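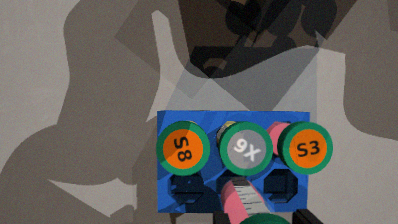
County Budget Shortfalls and Court Staffing
Project report by Paloma Dvorak and Nizar Srour

Last updated: 1 Nov 2018
Print this page | E-mail this page
3 shares | 10 comments

Our project looked at how a county board decides what to cut when state money for the courts goes down. We used the Wavico County budget and the minutes of the June hearings. We also interviewed Dale Dufour, who sat on the board during the last budget cycle.

The board started with 400 funded positions in the courts, the jail and the public defender's office. The first draft of the budget kept all of them. The second draft moved money out of training and travel, but that did not close the gap, and a hiring freeze was added.

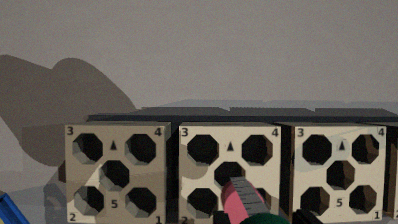 Most of the debate was about the public defender. Board member Seo-ah Ma wanted that office left out of the freeze — her motion failed by one vote. The clerk's office was treated differently because part of its budget comes from filing fees.

We read 282 written comments sent in before the final vote. Many asked for shorter waits in traffic court, and only a few mentioned the jail. Dufour told us the comments came in too late to change the draft.

We could not get the budget for the Plavby branch court, so it is left out of our tables. The final budget passed with the freeze in place. It will be reviewed at midyear.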